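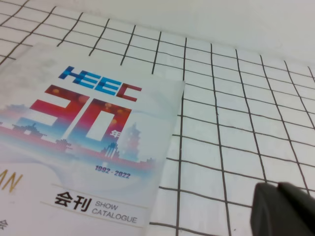 **Zameck Haus & Hof · Team Fenster und Fassade**

Hallo und schön, dass ihr bei uns vorbeischaut! Ich bin Nantana Sombatkul und leite das Fensterteam bei Zameck. Angefangen habe ich hier mal als Aushilfe für einen Sommer (mein Bruder Nattawut hatte mich überredet, der war damals schon dabei), und dann bin ich einfach geblieben.

Wir putzen Fenster, Rahmen, Rollläden und Wintergärten in Privathäusern, dazu helle Putzfassaden, wenn sich auf der Nordseite wieder der grüne Schleier breitmacht. Über 80 Häuser betreuen wir inzwischen regelmäßig, die meisten im Frühjahr und dann noch einmal im Oktober, bevor das Wetter kippt. Dachrinnen und Dächer machen die Kollegen vom Team Dach, da fragt ihr am besten direkt nach Charoen Noiphan.

Bei Fassaden bin ich ehrlich gesagt ein bisschen pingelig. Hochdruck auf altem Putz gibt es bei mir nicht! Wir arbeiten mit weicher Bürste und wenig Druck, das dauert länger, aber der Putz bleibt an der Wand. Panya Rungrueang schaut sich vorher jede Seite an und macht an einer unauffälligen Stelle eine Probe. Wenn er Risse findet, sagt er euch das auch, und dann muss erst mal ein Maler ran.

Zu den Fenstern noch was, weil die Frage ständig kommt: Nein, ihr müsst vorher nichts abräumen. Orchideen, Katzenkissen, die Muschelsammlung vom letzten Urlaub – das stellen wir alles selbst zur Seite und hinterher wieder hin. Nur die Gardinen bitte aufziehen.

Termine macht Catherine Buchanan im Büro, Durchwahl 72. Freitags ist sie nur bis mittags da, danach läuft der Anrufbeantworter, und sie ruft nach dem Wochenende zurück.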